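Draltex Home Services: Gallery
Garment Handling with Gripper Tools

Draltex has provided household laundry and wardrobe services to private clients since its founding as a two-van operation. In October the company began a joint project with Breturach, the automation firm, under the project name Stellumholm. Its purpose is to prepare for the automated handling of clothing in ordinary homes, and to establish what such handling will mean for the employees who now do the work by hand.

The pictures on this page show garment handling in a bedroom, with the bed as the work surface. Staff use hand-held grippers in place of their fingers, and the handling recorded by the tools is supplied to Breturach for the development of its folding system. The project plan calls for 650 recorded handling sequences. Five employees have completed the introductory training, which is given during paid hours.

Lifting and separating

Dark garments present a particular difficulty, as edges and openings are hard to distinguish when several pieces lie together. Navy clothing is held here between the yellow fingers of one gripper, with a second gripper brought in from the side. Under the project guidelines, the employee decides which piece to take first and where to take hold of it. No sequence of movements is prescribed. 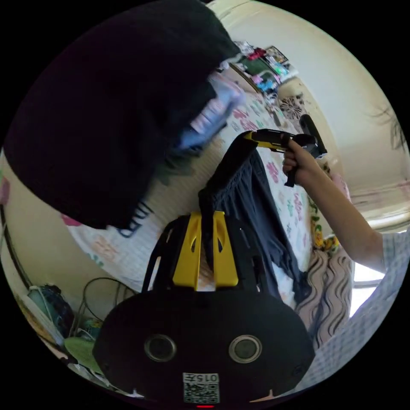
Folded items and the work surface

Ah-rin Ra, who coordinates the project for Draltex, has asked that bedding remain in place during recording. Clients' homes are not laid out like a workshop, and a system prepared only on bare tables would be of limited use to the staff who must one day work beside it. Folded clothing, including denim, is kept within reach on the bed. 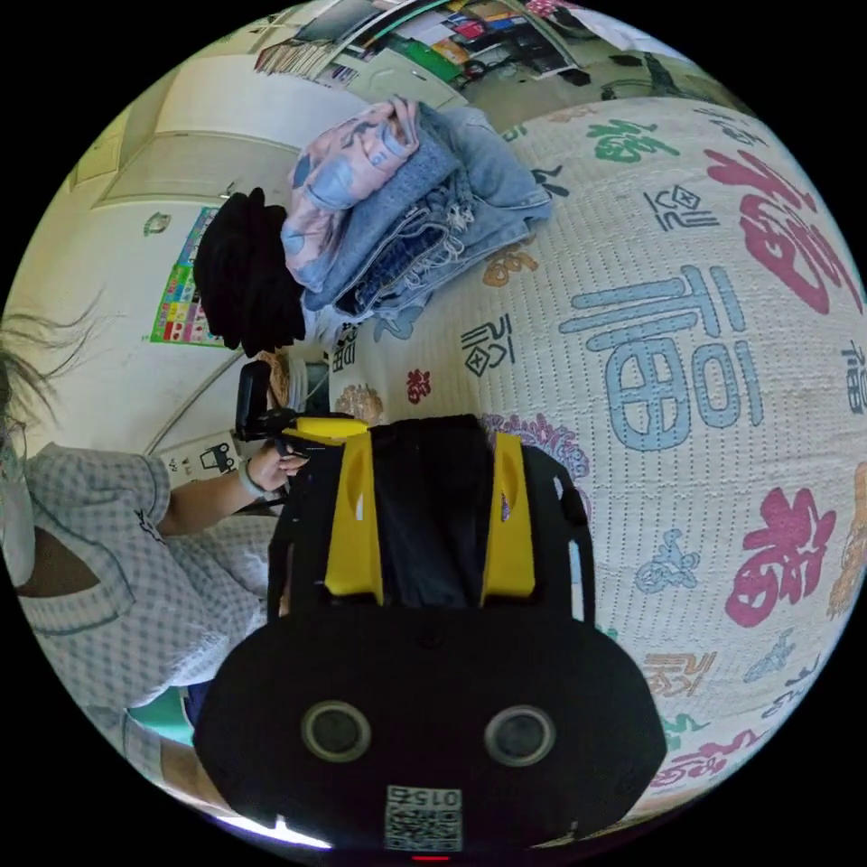

Folded denim and a pink garment on a quilted blanket printed with "福" characters.

Working with soft fabric

Soft, unstructured garments are among the items staff have discussed most often in their review meetings. Bienvenido Dagdag, a senior wardrobe attendant, reported that the tool changed his own habits. "With my hands I never thought about where I was holding a shirt," he told the meeting. "With the gripper I choose a place before I close it. I have started to explain folding differently to new colleagues as a result."

Other comments were less favorable. Employees noted that handling is slower with the tools than without them, and that wrist fatigue increases over a long session. Draltex has therefore limited recording to two hours per shift, and time spent recording is not counted toward individual output targets.

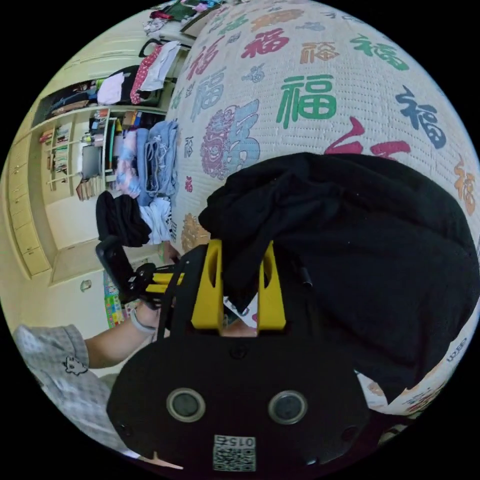
The company has also set out its position on employment in writing. Attendants who take part in Stellumholm retain their present grade and hours for the duration of the project. A new position, handling instructor, has been opened to internal applicants, and So-yul Byun has been appointed to it. Her duties include training colleagues in the use of the grippers and reviewing recordings with the engineers at Breturach.

Questions from employees regarding scheduling or tool use may be directed to Dong-hyun Kwon in the operations office. Clients who wish to know how recordings made in the home are stored and who may view them should contact I-seul Kwak in client relations.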